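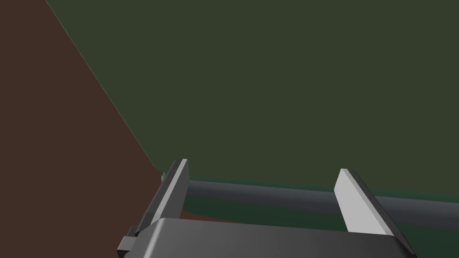 Helpers wanted for a two-finger gripper build – shared workshop, Wodolcombe

Hi, I'm Vimala Devadiga, and I'm looking for 2 people to help me get a homemade robot arm working in the shared workshop behind the old Gautier print shop (brick building from 1971, blue door, the bell doesn't work so please knock hard).

The project is called Lenska. She's a small arm that will pass me lengths of rod while I'm at the bench, so I can stop climbing over everybody's bikes to get to the rack. I've been working on her in the simulator all spring, with the fingers wide open and a gray rod to practice on, and I've gotten as far as I can by myself. I'm pretty good at drawing parts and pretty slow at everything else!

What I need a hand with:

Wiring and motors. I have the motors, I have a drawer full of connectors, and I have a wiring diagram that I drew on the back of a calendar. If you can look at that and not run away, please write.

Code. The grip planner is in Python and it's messy. Right now I pick the spot on the rod by hand and type it in, and I'd love for the arm to choose it. You don't need a degree. If you've made a hobby project move on purpose, that's plenty.

The fingers are still up for discussion. I keep going back and forth on flat plates versus something with a groove, and I'd like to argue about it with someone who has cut metal before. We have a drill press and a decent vise, and the Flelier bench saw is ours to use once you've done the safety walk-through with me.

We'd meet for 2 evenings a week, and I'm hoping to keep at it for 5 weeks, starting in July. If you can only make one of the evenings, tell me anyway and we'll see who else turns up. You must be 18 or older (workshop rule, not mine) and okay with stairs.

There's no pay, sorry. I cover parts, your workshop fee while we're building, and dinner – usually dosas, sometimes whatever is left at the bakery. You can keep a copy of all the drawings and code and do what you like with them, and your name goes on the project page if you want it there.

To sign up, put a note in the Lenska folder on the workshop board or reply to this post by 7/14/24. Tell me what you've built, even if it fell apart, and which bit of this you'd like to get your hands on. I'll write back to everyone.

Closed-toe shoes, please, and bring a laptop if you have one. The shop computer takes forever to load the model.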